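Come Spend a Morning With Our Robot! Call for Open Day Participants

Posted September 22, 2022

Okay, I have been waiting to post this one. This November we're opening up the Dumgate demo room for a whole run of visitor sessions, and I need people to fill them. Regular people! If you have ever cleared off a coffee table, you are exactly who I'm looking for.

The program is called Flovano, and it's all about household robots and the boring little jobs we'd love to hand over to them. Tidying, sorting, picking things up off a table. You come in, watch the robot at work, then sit down with me and tell me what you thought.
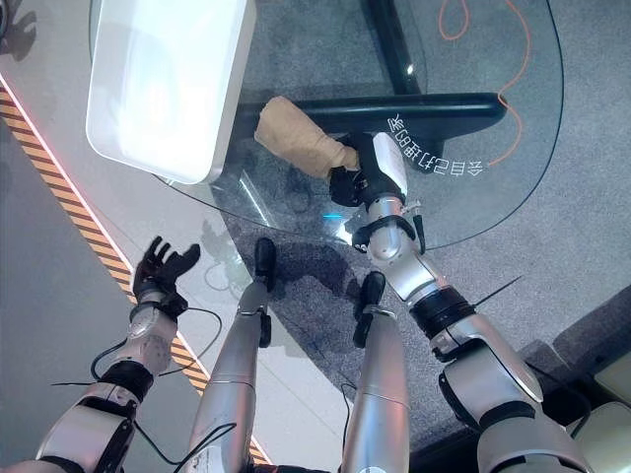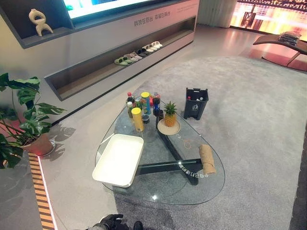

Do I need to know anything about robots to take part?

Not a thing. If you can tell me what you liked, what bugged you and what you'd want it to do at your place, you're qualified.

Now for the details, and there are a few, so grab a coffee.

What a session looks like

Each session runs 70 minutes. We start with hellos and a quick safety talk (it's short, I promise, but you do have to be there for it, so please don't show up late). Then comes the demonstration. You'll be watching the robot handle everyday stuff in a living room setup, and you can ask the operators questions the whole way through. They love questions. They will go on forever about finger joints if you let them -- I've timed it and I'm not sharing the result.

After that we move next door for the part I run, which is a group chat with snacks. I'll have a few things to ask you, such as whether the robot moved too fast or too slow for your taste, and whether you'd be okay with it in the room while you watch TV. There are no right answers. One visitor at our spring sessions told me the whole thing made her want to clean her own house less, and I wrote that down word for word.

Who I'm looking for

Adults, 18 and up, any background. I'd especially love to hear from people who live in small apartments, people who share a home with an older relative, and anybody who finds bending and reaching hard these days. Last time we ended up with way too many engineering students (sorry, engineering students, you were great, and you can still apply!).

You'll need to be comfortable in English for the group chat. If you use a wheelchair or a walker, the demo room is step-free and so is the snack room. Just tell me in your email so I can set the chairs up right.

What you get

A $70 gift card, handed to you at the end of your session. Lunch if you're in a late morning group. Free parking in the Rarndale garage next door -- bring your ticket up with you and I'll stamp it. You'll also get a copy of the write-up when it's finished, and I do try to make it readable.

What we ask of you

Please stay behind the floor markings while the robot is moving. Wear closed shoes. Bags and coats go in the lockers by the front desk, and phones go on silent. Photos are fine before and after the demonstration, so you'll still have something to show the family.

We record audio in the group chat so I don't have to scribble the whole time. Your name stays out of the write-up. You can skip any question you don't feel like answering, and if you want to leave halfway, you can, and you keep the gift card.

Kids and pets

I get asked this every single time! Kids can't come to these sessions, I'm afraid. Pets can't either, with the exception of service dogs, who are very welcome. We're hoping to do a family day later on with our partners at Stoyanova, and if you'd like to hear about that, say so in your email and I'll put you on the list.

How to sign up

Send an email to the Flovano sign-up desk with "open day" in the subject line. Tell me your first name, your age, who you live with (just the basics, "me and my mom" is plenty), and whether mornings or afternoons suit you better. Then give me 2 sentences on the chore you would hand to a robot first. That last bit is my favorite part of the whole process, so have fun with it.

I read all the emails myself, so it may take me a few days to get back to you. The first round brought in 700 of them and my inbox still hasn't recovered. If you get a spot, I'll send you a time and a map. If you don't, you'll stay on the list for the next round unless you tell me otherwise.

Coming with a friend or a spouse? Great, please send separate emails and mention each other, and I'll do my best to put you in the same group.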